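I have been trying to choose a paint for our back bedroom since the clocks were last changed and I'd like to make a complaint, if anybody is taking them. It's about grey. More exactly it's about people being rude about grey, which has become a sort of national hobby, and I say this as someone who joined in for years.

You know the line. Grey houses are soulless, grey sofas are for people with no opinions, everyone who bought a flat after a certain point ripped out the lovely brown and painted the lot the colour of a filing cabinet. I've said all this at parties! I said it to my sister-in-law in her own kitchen, which was grey, and she carried on making the tea with a politeness I still think about. There's a whole genre of newspaper column now announcing that grey is over and brown is back, or butter yellow, or a green that looks like the inside of a hospital in a film about the war. And I read them all, nodding away, with a mug in my hand, in a house where almost every wall was magnolia because that's how it came.

What changed my mind was living next door to Beatrice Masanja for a winter. Beatrice mends curtains and loose covers for a living and her front room is where she does it, so she has to care about colour in a way the rest of us only pretend to. It's grey. Walls, woodwork, even the radiator. I assumed, with my usual tact, that she'd inherited it from the people before, and told her she must be dying to get rid of it. She said she'd painted it herself, twice, because the first one was wrong.

I asked what could be wrong with a grey. I honestly thought that was a funny question at the time.

Well, the first one was blue, she said. It wasn't blue on the card and it wasn't blue in the tin, but it was blue by four in the afternoon and everything she pinned up against it went sour. She'd be matching a thread to a bit of old linen and getting it wrong, and finding out the next morning on the doorstep. So she did the whole room again in a greenish one, and that's the one I'd been insulting. She held a red cushion up to the wall for me and it looked like the reddest thing I'd ever seen. Then she took it into the hall, which was cream, and it looked like a cushion.

I went home and stared at my magnolia in a new and unfriendly spirit.

Now, I'm not about to tell you grey is secretly a riot. A lot of it is dreary, and I'll happily agree that a new-build with grey carpet, grey doors, grey blinds and a grey plastic plant pot is a bit of a slog. But I don't think grey did that. I think somebody bought the cheapest trade tub going and used it on everything in reach, and if it had been peach (as it was when I was small, peach up to the dado rail and a border with shells on) we'd be sneering at peach. We did, in fact. My mum's bathroom was peach and we were merciless. The colour gets the blame for the job lot.

And I do think there's a bit of snobbery hiding in the grey jokes, which took me longer to notice than it should have. When a very old house with flagstones has grey walls it gets called restful and goes in a magazine. When a young couple on an estate do it they're accused of having no imagination. It's very often the same colour! They've saved up, they've had months of plaster dust, they want something that goes with the sofa and won't frighten a buyer in a few years' time, and along comes somebody with a column and a mustard-coloured snug to tell them they've no soul. I'd want to throw a roller at her. Possibly I've been her.

Back to the bedroom, though. I asked Jhonatan Henao to quote for it, as he did our stairs and left them cleaner than he found them. He said £864 including the ceiling and the window, which I thought was fair, and then he asked what colour, and I said grey, and he closed his eyes for a second like a man hearing a car alarm. It wasn't disapproval. He just knew how long I was going to take. According to him people choose red in an afternoon. They choose white in a week. Grey, he's had customers who moved house first.

So I've been getting the little pots. I've got one called Flultau, which sounds like a Baltic port and goes on like wet slate, and one called Kopecký, which I bought for the accent. Flultau is too dark for a room that faces north, I know that, I knew it in the shop. Kopecký is gorgeous in the morning and by teatime is a sort of pale mushroom. There was Hundiron as well, but my husband took against the name and now can't see it fairly. He says it makes him think of dog grooming. I've pinned the cards by the bathroom mirror so I look at them while I do my teeth, and the paint fan from the shop has 1,512 colours in it, it says so proudly on the cover, and I'd say I've gone back and forth over the grey end so often that the corners have gone soft.

And here's my actual opinion, since this is meant to be one. I think we've got into the habit of treating strong colour as brave and quiet colour as a failure of nerve, and I don't believe it any more. Painting a downstairs loo the colour of a postbox takes no courage at all. You're in there two minutes. A bedroom you have to wake up in with a cold, and lie in when you can't sleep, and be cross in, and a colour that can put up with all of that deserves better than to be called boring by people like me. I've come round to thinking that boring is what you call a thing before you've sat with it for a bit. I felt the same about cricket on the radio, and parsnips.

My sister-in-law, by the way, has since painted her kitchen yellow. I told her I'd liked the grey. She was very polite about that as well.
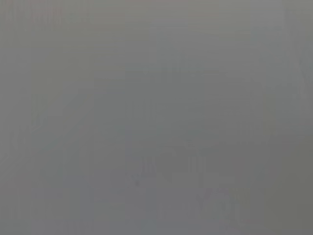 The bedroom is still magnolia as I write, apart from the patches, and I've got it down to Zulgate or starting all over again. What I'm after is something soft and middling, with no edges to it, the sort you can't quite get your eyes to settle on. And I'd like the grey to go faintly pink up in the left-hand corner, only a touch, so that you'd have to look for it, and a shade paler in a band near the top. If you think that sounds like nothing at all, then you're where I was a year ago, and I'd suggest you borrow a red cushion. Jhonatan has pencilled us in for October and would like to be told by then.

More from this column
In praise of the small freezer
Why I've stopped apologising for my hedge
The big light is fine, leave it on
Curtains or blinds: your letters
Against the open-plan kitchen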